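Compartment shelf

A compartment shelf (also divided shelf, or cubby shelf when it is used for children's things) is a low piece of furniture or a table organizer, open on the front and separated by upright boards into several spaces. It is used for storing small objects which should stay visible and easy to reach, for example cords, chargers, notebooks and hand tools.

Construction

The simplest form has a top board, a bottom board, two sides and a number of dividers. The dividers are fixed with screws or nails through the top and the bottom, or they slide into grooves. Many shelves have also a back panel, which keeps the frame square and stops objects from falling out behind. Pale wood is a common choice and is often left without paint. Knots in such wood are usually harmless, but a loose knot in a thin back panel can fall out with time.

A table model is commonly 22 to 30 cm high. In the workshops of Fledlow, where long models are made for schools, the spaces are of equal width, so that one size of box fits everywhere. The maker Plaleo sells a similar model with dividers that can be taken out.

Base

A wooden shelf can stand directly on the table or on a separate base with feet. The base lifts the bottom board, which makes cleaning easier and leaves room for a cable to pass. On smooth tables the base is sometimes clamped.

Use for cords

Power cords are often kept one to a compartment. The cord is gathered in a loose loop, without sharp bends near the plug, and laid with the plug toward the open side. Tight winding around the hand is not recommended, as it twists the wires inside. Heavy cords belong in the end spaces, where the side board supports them. The Nzioka storage guide advises a paper label on the top board above each space.

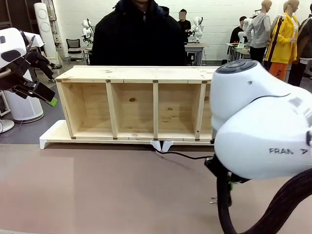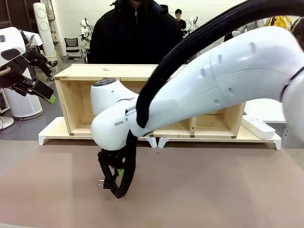
Divided shelf of light wood, open at the front, on a white base; in the second picture also a black power cord with a two-prong plug.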